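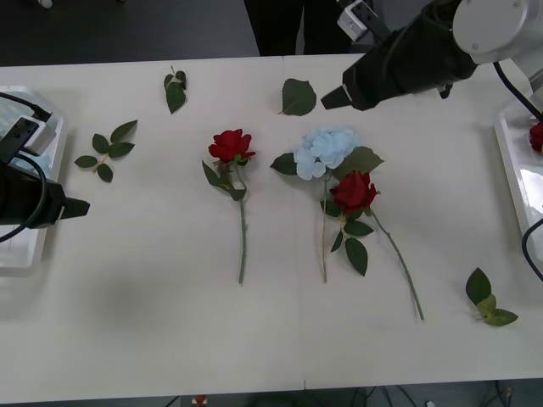 白い卓上の造花と葉、両脇は白いトレー

五月　記録:ロハニ・グナワン
カテゴリー:会のあゆみ > 例会議事録

アーンソープ造花の会　五月例会　議事録

開会は午後1時半でした。雨上がりで坂道が滑りやすく、少し遅れて来られた方もありましたが、お茶をいれているうちに皆さんそろいましたので、いつものように前回の議事録の読み上げから始めました。前回の記録に「藤の房を秋の展示に回す」とありましたのは、正しくは「春の展示に回す」でした。私の聞き違いです。おわびして訂正し、そのほかは異議なく承認されました。

1.夏の展示について
会場は昨年と同じく、トーカー図書館の一階ロビーをお借りできることになりました。壁際の長い棚に加えて、今年は窓側の低い台も使ってよいとのお返事をいただいています。窓側はたいへん明るくてきれいなのですが、昨年ご自宅の窓辺に置いた紅色のダリアがひと夏ですっかり桃色になってしまったという話が出まして、そこからしばらく、布の日焼けの話でにぎやかになりました。絹は早い、ポリエステルはわりに持つ、いや染め方しだいだ、と意見はさまざまです。結局、窓側には白と緑のものを中心に並べ、濃い色のものは棚のほうへ置くことに決まりました。

主題は「水辺」と「夕方の庭」の二つの案が出て、挙手の結果「水辺」に決まりました。夕方の庭もたいへん惜しいという声が多く、来年の候補として書き残しておきます。どうぞ忘れないうちに、思いついた取り合わせを手帳にでも書いておいてください。

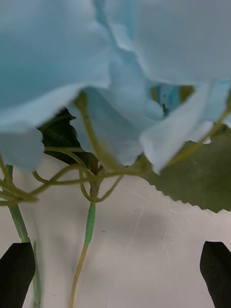 淡い水色の花びら

水辺ということで、青い花をどうそろえるかも話題になりました。青は同じ名前で売られていても店によってずいぶん違い、並べてみると片方だけ紫に寄って見えることがあります。あじさい、デルフィニウム、忘れな草と候補が挙がりましたが、淡い水色を軸にして、濃い青は差し色にとどめる方向でまとまりました。実在しない色の睡蓮を作ってもよいかとのご質問には、図鑑の展示ではありませんから大いにどうぞ、とのお答えが多数でした。私も一輪、こっそり考えております。

2.材料の共同購入
ウゾルの問屋さんから見本帳が届きましたので回覧しました。今年から花芯の種類が増え、粒の細かいものが選べるようになっています。注文はお一人2000円までとし、次の例会までに用紙へ品番を書いて私にお渡しください。昨年は品番の末尾の文字を書き落とした方がいて、葉の代わりに麦の穂が届きました(あの麦の穂は、まだ棚の奥に残っています。ご入り用の方はお声がけください)。送料は会の残りのお金から出します。前回の買い物のあとの残りは612円で、少し足りませんので、不足分は次の会費から充てることで了承を得ました。

ワイヤーは地巻きの緑を多めに、という希望が出ました。茶色は十分にあります。

3.初心者講習
プルーヴェック集会所での講習は、夏の展示が終わってから開くことにしました。内容は布の裁断を省いて、裁ってある花びらにこてを当てるところから始めます。前の講習では裁断だけで午前が終わってしまい、せっかく来てくださった方に花を持って帰っていただけませんでした。所要は2時間、途中に短い休憩を入れます。

こてが足りるかという心配がありましたが、丸ごてはお持ちの方が多く、貸し合えば間に合いそうです。難しいのは電源のほうで、集会所の古い部屋は差し込み口が片側の壁にしかありません。延長コードを足もとに這わせるのは危ないので、机を壁に寄せた配置を次回までに図にしてみます。案内のちらしは80枚刷ることになりました。文面の下書きは私がお引き受けしましたが、どうも前置きが長いと毎年言われますので、今年はどなたか遠慮なく削ってください。

4.道具と保管
共用の箱を開けたところ、ピンセットの先が曲がったものが混じっていました。直せそうなものは持ち帰って直し、そうでないものは処分します。接着剤はふたの口を拭いてから閉めてくださるよう、改めてお願いいたします。また、出来上がった花をビニール袋に詰めて保管すると形が崩れるとのことで、浅い箱に薄紙を敷いて寝かせる方法が紹介されました。くせのついた花びらは、湯気に軽く当ててから指で起こすとよいそうです。当てすぎると染料がにじむとの注意もありました。

5.その他
・図書館の棚のそばに名札を置くかどうかは、字の大きさも含めて次回に持ち越し。
・お茶菓子の当番表を新しくしました。胡麻のおせんべいが好評でしたので、続けてほしいとのことです。
・古い型紙を整理したい方は、捨てる前に一度お持ちください。写しを取っておきたいものがあるかもしれません。

次回は六月の例会で、開始は同じく午後1時半です。水辺の花の試作を一点ずつ、途中のものでもかまいませんのでお持ち寄りください。閉会は午後4時でした。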